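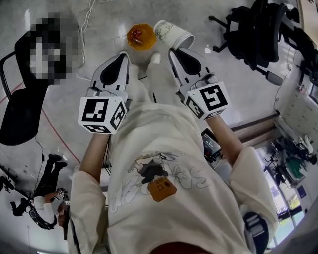
Progress report to the Strömberg Fund
Project: Pestel – tableware and tidying in the activity room at Skeden
Period: from the start of the project until the end of April

1. Background

In the application we described the situation in the activity room. Snacks were served in paper cups and on paper plates, many people sit on the floor during the activities, and after each afternoon there were cups lying under the benches and along the walls. The Fund gave us support for two things: to buy dishes and cups which can be washed, and to make a tidying routine that the groups can follow by themselves. This report follows the same order as the application.

2. Purchases

We have bought 60 dishes and 95 cups from Verari. The dishes are octagonal and come in orange and in white. We had first asked for round dishes, but the octagonal ones are easier to hold with one hand when you sit on the floor, and they do not roll away if they are put on the edge. The glossy surface is easy to wipe. It is also quite slippery when it is wet, which we did not consider when we ordered, and three dishes were broken in the kitchen during the first weeks. After this we have put a rubber mat in the sink.

The cups arrived later than the dishes. The first delivery had handles and could not be stacked in our cupboard, so it was sent back. Verari paid the return transport. In the meantime we continued with paper cups, and we still have a part of the old stock. We have decided to use it up and not throw it away, so paper cups will be seen in the room also in the next period. The Fund asked in its last letter if paper cups are now completely removed. The answer is no, not yet.

3. The tidying routine

The routine takes place at the end of every group, at 16:30. It has been changed once. In the first version everybody should pick up everything that was near to them. It went fast, but the things ended in wrong places, and small objects were mixed with the waste. In the second version the work goes in this order:

Small things first. Everything that belongs to a game or a craft set is collected in a dish and the dish is carried to the shelf.
Then cups. Paper cups go in the paper bag by the door, washable cups on the tray.
Then dishes, when they are empty.
The floor is swept last.

The second version is slower by some minutes in the beginning, but the groups learned it quickly. The orange dishes have got a use that we did not plan. The groups like to keep small pieces in them while they work on the floor, because the color is easy to find again, and the white dishes are now mostly used for food. We would like to keep it so, and we will mark the shelves accordingly. It should be written clearly that a dish used for pieces must be washed before somebody eats from it.

4. What we have learned

A cup which is standing on the floor will sooner or later be knocked over. We tried to let people keep their drinks beside them, with the rule that the cup must be placed behind the back. The rule was forgotten every time. Now drinks are taken at the low table, and the floor is for the activity. Some participants found this too strict, and there was a discussion which lasted longer than we wished. We have agreed that empty cups can be used on the floor when they are a part of the game.

Shoes are another question. The application said that the room should be without shoes. In practice many participants keep them on, especially those who have difficulty to bend down, and we do not insist any more. The floor is therefore swept more often than planned.

5. Costs

The dishes and cups cost less than the budget. The rubber mat, the tray and the shelf labels were not in the budget at all, and together they cost 134 euros. We ask the Fund to accept that this amount is taken from the money for tableware. Transport is paid. Nothing has been spent yet from the line for printing.

6. Delays

The poster with the tidying routine was promised for this period and is not ready. The text was written for the first version and had to be made again. The drawings are finished, but we need to change the order of them.

7. Next period

We will order new dishes to replace the broken ones, if possible in orange. We will print 2 posters, one for the wall by the door and one for the kitchen. The remaining paper cups will be used for crafts when this is suitable. We also want to try the routine with the evening group, which has more participants and less time before the room is locked.

Receipts for the purchases and the return note from Verari are sent together with this report.

The activity room at Skeden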